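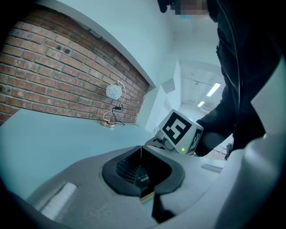

The brick above our counter, cables and all

alvar_e: Six of us share this room and I love that brick! Want to keep it bare. Thoughts?

Rirkis: Gorgeous reds and oranges. Seal it though, brick dust gets everywhere.

nastwood8: Please don't seal it!! Brush it and leave it be. I'd just tidy the white cable.
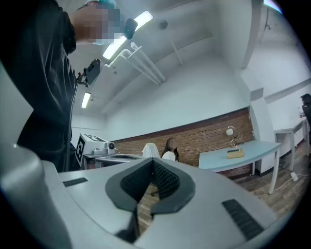 alvar_e: Paint is my next question. I've got two cans of warm cream left from November and I'm itching to use them. With the white pipes running across the ceiling and those fluorescent lights, would cream look dingy up there?

Rirkis: Yep. Stay white.

nastwood8: Disagree, cream on the pillar would be lovely!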